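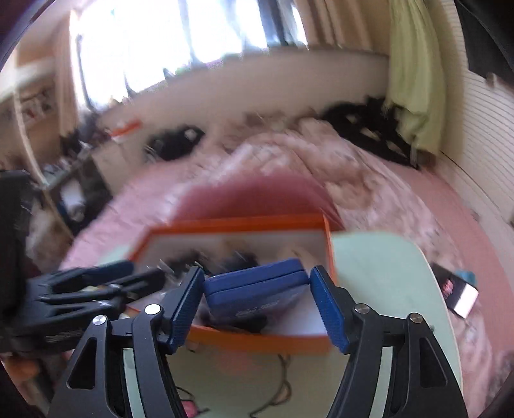

What is the best way to store small cases and loose cables in one open box so that the cables don't knot?

Coil each cable separately, fasten it with a strap, and stand the coils on edge along one side of the box. Put the cases in last, flat, on the other side.

Posted by Flestitz – 3 comments

Benito Villalobos
The above works if the box is deep enough. The usual fault is coil size. A coil wound too tightly springs open when the strap comes off, and the free end goes through its neighbours. I wind charging leads over four fingers, tuck the plug inside the loop and strap at one point only. Thicker mains leads get a larger loop and go at the bottom, where they don't need to move.

Hard cases should go in with the lid seam facing up. Stored on its side, a case with a weak catch can open under load and empty itself into the cables. If the case is shallow, two will stack, but a third tends to slide off when the box is carried.

Empty the whole box on to a table before starting. Sorting inside the box takes longer, and short adaptors stay hidden at the bottom. I did mine in February and found two leads for a phone I no longer own.

262 views – Share

Pondach
freezer bags. one cable per bag, write on it with a marker. done

Virkeck
Bags are fine for thin leads, but they slip over each other and fill the box quickly. Cardboard tubes cut to the height of the box hold a folded cable upright and cost nothing. Label the rim of the tube, as the side can't be read once the box is full. Anything with a stiff plug at both ends needs a wider tube, or it will jam.

67 shares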